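November 30, 2024

I have been keeping notes on household robots since July, mostly to settle one question for myself: which chores are closed problems, which are open, and which only look closed in a promotional clip. Laundry is the chore I keep returning to. It breaks into four jobs (collect, load, transfer, fold), and the first sounds trivial. Pick up a garment, put it in a basket, repeat.

A basket is a poor target for a two-finger gripper. The opening is generous, but the rim is a collision hazard on every approach, and the arm tends to block the head camera at the moment the view matters most. A camera on the wrist helps with that. It also adds a cable, and the cable has to clear the rim as well.
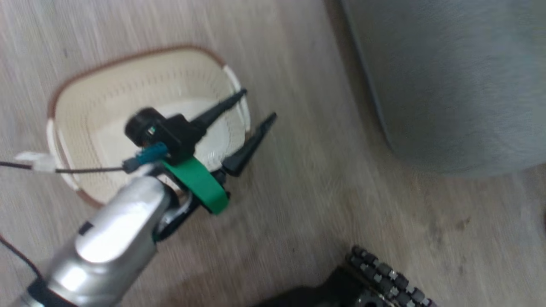
Can a home robot do the laundry without help yet?

Parts of it, on a good day, with a person close enough to step in; the whole job from floor to folded stack is still out of reach for anything I would pay for.

The difficulty is cloth. A rigid cup has one shape, and once the gripper holds it, the controller knows where the rest of it is. A shirt held at one point hangs in a shape that depends on the fabric, the grasp point and how it was lying beforehand. Release is as troublesome as grasp. If the fingers open while half the garment is outside the basket, the weight of that half can pull the rest out after it.

Cyrill Widmer, who spent years on packaging lines at Torkine, disagrees with me on priorities. He would drop general manipulation and change the basket: wider mouth, softer rim, fixed location. Factories have worked this way for decades -- the part arrives in a fixture and the robot never has to look for it. I accept the argument for a shop floor. I don't want fixtures in my living room. 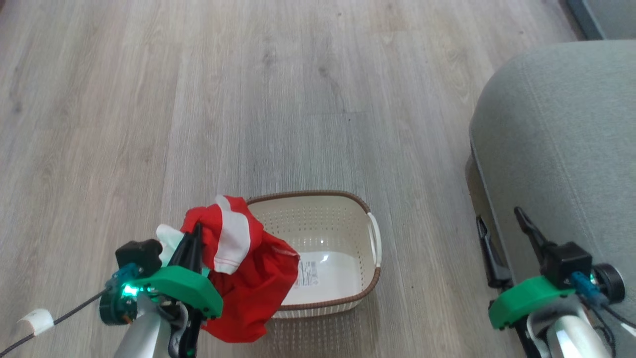
*Red garment in the left gripper, partly over the rim. Right gripper open.*

Two arms ought to make this easier. One holds the garment up while the other gathers the loose end, as a person does without thinking. Coordinating them is a separate problem, and a second arm that waits for the first is expensive ballast.

My own threshold is 14 garments of mixed fabric, collected from the floor with no intervention, in less time than I would spend complaining about it. I will try the same list on towels next, then socks.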